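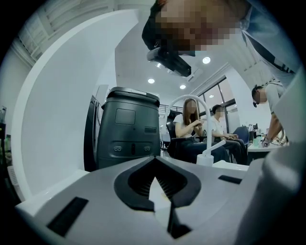

According to Erhan Erdem, a curved partition ought to be treated as furniture until it touches the ceiling, and as part of the building after that. The remark is often repeated in writing on office fitting-out, although the division it makes is not universally accepted.

A **curved partition** is a fixed or free-standing screen, bent in plan, in section or in both, used to separate one part of an open office from another without forming a closed room. It is most often placed between a working area and a place where equipment, drinks or supplies are kept. White is the usual finish.

## Form

Two main types are distinguished. In the first, the panel is vertical and follows a curved line across the floor. In the second, the panel rises from the floor and bends inward towards the top, so that it partly covers the space beside it. The second type is sometimes called a *hood screen*. It needs more headroom and a stiffer frame, as the weight of the upper part does not lie directly over the base.

A third arrangement, the Jandier pattern, combines a hood screen with a low straight return at one end. The return stops the screen from tipping and can carry a shelf. Early Jandier screens were made in sections 62 cm wide, joined on site with concealed bolts. Later versions used a single skin over a metal frame, which removed the visible joints but made the screen harder to take through a standard doorway.

## Relation to other furniture

Curved partitions leave awkward spaces where they meet straight-sided furniture. A cabinet set against the inner face touches it at one or two points only, and the gap behind collects dust and cables. Common remedies are:

- a filler strip cut to the curve
- a worktop shaped to the screen, with ordinary cabinets below
- leaving a gap wide enough for a brush

Desks are normally kept clear of the screen and placed towards the windows. Office chairs on castors need room to roll back, and a distance of 40 cm between a parked chair and the foot of the panel is the figure given in the Dendomholm fitting notes. Where chairs are also used for informal meetings, as is common near shared worktops, the notes advise a hard skirting at castor height.

## Lighting and ventilation

A screen that bends inward casts a shadow on the surface below it. Recessed ceiling lights set in a regular grid rarely line up with the curve, and one fitting may end up directly above the panel, where most of its light is lost. Ozan Kozan recommended fixing the position of the screen before the ceiling is cut - advice that is seldom practical in rented offices, where the lights are already in place.

Ceiling vents present a similar difficulty. A slatted vent above the top edge can direct air down the inner face of the panel and on to anyone standing at the worktop. Adjusting the slats is usually enough. Full-height screens may require the vent to be moved.

Daylight is less affected. With windows along one wall, a screen standing at right angles to them blocks little light, while one standing parallel to them can leave the area behind noticeably dim.

## Acoustics

The effect on sound depends on the finish. Hard painted surfaces reflect speech, and a concave face may concentrate it at a particular seat. At the Sinaga offices, refitted in May, a felt lining 21 mm thick was applied to the concave side of the screens only, the outer face being left plain. Erdem regarded the lining as unnecessary wherever carpet was already laid; Kozan disagreed.

## Maintenance

White panels show marks from chair backs, bags and hands, chiefly between seat and shoulder height. The Gerkanard care sheet specifies a damp cloth and mild soap, and warns against abrasive pads, which dull the surface in patches. Touch-up paint should be tried first near the foot of the panel.

## See also

- Office screen
- Suspended ceiling
- Worktop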